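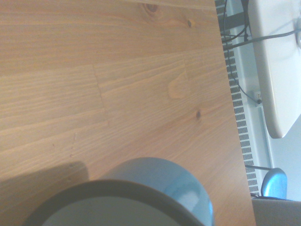 Plumevley Shared Workrooms
Furniture and Surfaces Check, with comments
Room: Pickering (second floor)
Period: September
Sheet 26

Marks used: OK, WATCH, FIX, N/A. The comments are the checker's own. Please leave them in when the sheet is copied over, even if you disagree with them.

TABLE

1. Top is solid, no splits running with the grain. OK
Glued pine-type strips. The supplier's sheet calls this "a lifetime surface," a phrase I have read on the paperwork for tables we later threw out. No splits found.

2. Glue seams closed and level. WATCH
One seam shows faintly left of center. I ran a fingernail over it and then a bank card. Neither caught. Last year's sheet says "seams invisible," so either the seam has changed or the last checker was in a hurry. I lean toward the second, but it goes down as WATCH until there is a second reading to set against this one.

3. Knots sound, nothing loose or lifting. OK
Pressed each dark knot with a thumb. None moved. There is a round one close to the edge with the grain swirling around it, and if any of them ever gives trouble my money is on that one. Someone has asked whether the orange-tinted oval is a heat mark. I don't believe it. The grain bends around it, and a hot pan doesn't bend grain.

4. Scratches and wear. WATCH
Small scratches and tiny dark specks, scattered over the top. Nothing I would call damage. The form wants me to pick "light," "moderate" or "heavy," without saying what any of those words mean. I put "light."

5. Finish intact. Not marked
The form says to drip water on the surface and wait. It does not say how much water or how long to wait. A test like that passes every time. I have left the box blank and will go on leaving it blank until the instructions are rewritten.

6. Edges free of splinters. OK
Dry cloth dragged along all sides. No snags.

7. Table stands firm. FIX
Rocks slightly when leaned on at the window end. Folded card under the leg is not a repair, and I have taken it out twice now. Needs the foot adjusted.

HEATING

8. Radiator grille clear, nothing pushed into the slots. OK
The rows of small slots are where pens and paper clips end up in the other rooms. Went along it with a flashlight.

9. Gap between table and radiator. FIX
The table sits right alongside the radiator. The Cekell leaflet pinned up in the hall says a wood top "is unaffected by normal room heating." Fine, but what is normal? Glued strips next to a heat source all winter is the first thing I would look at if item 2 ever gets worse. Pull the table out by a hand's width before the heating comes on. I asked for this on sheet 2 and was told it was done. Perhaps it was done and then undone. Put tape on the floor this time.

10. Wall behind radiator: stains, flaking, damp. OK
Pale, even, no marks I could find. The paint was described to us as washable. I have not washed it.

DRINKS AND SPILLS

11. Cups kept back from the edge. WATCH
The house rule says drinks go on a coaster. I have been in and out of this room for long enough to say that the rule lives on the notice and nowhere else. A glazed mug on bare pine will leave a ring sooner or later. Either buy coasters or take down the notice.

12. Mugs free of chips at rim and handle. OK
Checked by finger all the way around, including the blue-gray one with the dark rim. A dark rim hides a chip very well, so looking is no good. Use your finger, and go slowly.

13. No power strips or chargers where a spill could reach them. OK
At the time I looked, which was 9:40 in the morning. I make no promise for the afternoon.

PAPERWORK

14. Asset number matches the list. FIX
The list has this table as 117. The sticker underneath is from the old Gikora numbering and cannot be matched to anything. I'd like to know how this item was marked OK on the last sheet.

15. Repairs from previous sheet closed out. FIX
See items 7 and 9. Both were signed off. Neither holds up.

Overall: room can stay in use. Foot on item 7 to be adjusted and table moved before the heating season. Items 2, 4 and 11 to be looked at again on the next round, by someone who has read this sheet first.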